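Rulberg Tableware Days: the gallery

Friday, May 8, 2026

Finally got these up. Two days at the Rulberg hall, far too many cups, not enough coffee to put in them. Most of my shots from the first morning were blurry so what you get is mostly afternoon plus the bits I liked. Pictures go up in the order I sorted them, not the order they happened. More coming when I've been through the other card.

Quick rundown for anyone who missed it. 33 makers and shops, one big hall, one small room at the back for handling and trying things out. Doors at ten. Tickets were 6 dollars at the door, kids free. The organizers were saying 4,000 visitors over both days, which felt right going by the line for sandwiches.

Things I'd tell a friend:

Go to the back room first. It fills up after lunch and then you're just looking at shoulders.

Grostormont had the big serving bowls again. Same glaze as in March, same price, still heavy. Wanted one, didn't buy one, thought about it all the way home.

Lim was the stand everyone kept asking me about. Small range, plain colors, thick walls. The espresso size was gone by noon on day one. They're taking orders but the wait is 69 days, so if it's a birthday present you need to get moving.

Sindau brought seconds. Boxes on the floor, help yourself, wrap it yourself. Bring your own newspaper next time becuase they ran out early. I came away with a sugar bowl missing its lid and I'm very happy with it.

Parking was a mess, take the bus. The number on the flyer was wrong for the second day, ask the driver. Cards were OK at most stands but the wifi kept dropping, so cash is safer.

A note on the lighting before anybody writes in. The hall has tall windows on one side and yellow lamps on the other, so whites come out cream on one table and blue on the next. I fixed what I could. If you're picking a color from these pages, please don't, ask the maker for a sample.

Right, pictures. Back room to start with, the rest of the hall goes on page two.
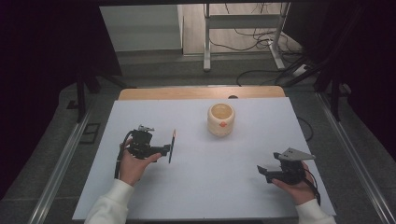
Cream cup, thick rounded rim, little red-orange mark on the front. White board under it, wooden table.

Simple straight-sided shape and I like how chunky the rim is. Would suit tea more than coffee, for me anyway. The inside is a pale beige, nice next to the mark.

Page two has the bowls, the Sindau boxes and the long table by the windows. Will try to get it up over the weekend. If you had a stand and want the full size files, send a message through the contact page and tell me wich table you were at.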